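Notes on the Household Inventory, April

The annual review of this household's belongings has now been completed. It covered 21 drawers and cupboards and took three evenings, one more than last year. Items unused since the previous review were set aside for the Flaserham exchange, and Rosemarie Wegener has kindly agreed to deliver them.

Kitchen storage remains the principal difficulty - lids in particular.
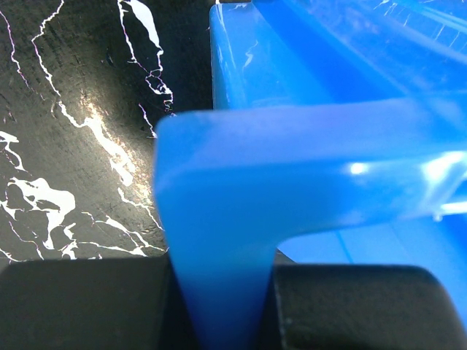 Storage containers will in future be kept only where a matching lid exists. Blue plastic is retained for dry goods, as it is easily noticed against the black, white-veined surface. Glass will be reviewed separately in May.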